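Housekeeping Skills, Level 1
Handout for Unit 2: Making a bed with a duvet
Prepared by Wulan Lubis, Rultden Training Center

Please read this before the practical lesson and bring it with you. We will work in pairs in the morning. After the break everyone makes a bed alone.

1. Before the duvet goes on

Fold the duvet back or move it to one side, so you can look at the mattress. Pass your open hand over the quilting and feel for crumbs, hairpins or coins. Check also the border on the side, where dust likes to stay in the stitching. If you find a stain, do not cover it. Write it in the room sheet and tell your supervisor. 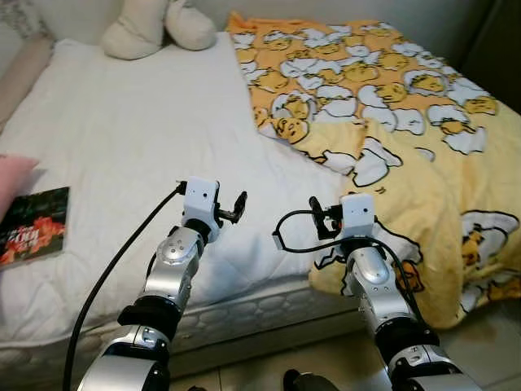 A mattress protector, if the house uses one, goes on at this point. Then comes the fitted sheet. Start with the far corner at the head, then the near corner at the foot – the other two corners are easier after that. Smooth the sheet from the middle to the sides.

2. Spreading the duvet

Find the two top corners first. With a plain cover many students mix up the long side and the short side, so look for the buttons or the zipper. They belong at the foot. A printed cover can help you, for example when the figures are standing upright. If they lie in all directions, like the eggs and yolks on our yellow cover, you must go by the closing only.

Hold both corners and pull toward the head in one slow movement. Do not throw it. Then walk to the foot and pull the bottom edge until the folds open. The lower half usually needs more work than the upper half, and small things can hide in the folds.

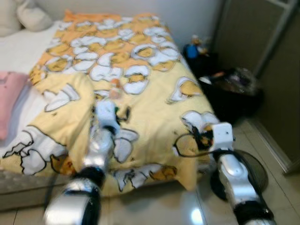 Any object that you find on the bed goes on the night table, where the guest can see it. Never put it in your pocket, also not "for one minute". Gilang Rahman will speak more about lost property in Unit 3.

3. Pillows

Shake each pillow and stand it against the wall or the headboard. The open end of the pillowcase looks away from the door.

4. Words to learn

duvet – a thick, soft cover filled with feathers or fiber
rumpled – not smooth, with many folds
to tuck in – to push the edge under the mattress
quilted – sewn in a pattern through several layers

Homework: make your own bed with these steps and write down which step was slow for you. Give your notes to Yanti Santoso.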